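Foot scoring in dairy cows: my third-year project

I picked lameness because my placement was on a dairy farm outside Plornow and I'd spent most of it staring at cows' feet anyway! The vet school gave us 5 weeks for the whole thing, write-up included, which sounded generous in November and really wasn't.

I followed 30 cows in the Aubert herd and gave each one a mobility score as she left the parlour after morning milking. I did this 3 times, a fortnight apart, on the same stretch of concrete. My first sheets were a mess – I kept losing the ear tag number while I watched the back legs.

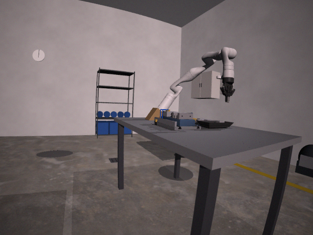 Once I'd moved over to the Gurum recording form it got much easier, and I went back and typed up the early sheets in the same layout. The cows I scored as lame were mostly older ones, and hind feet came up far more than front. I'd like to have had a second scorer, as I'm sure I got stricter as I went along (my supervisor thinks so too). The full score table is in the appendix.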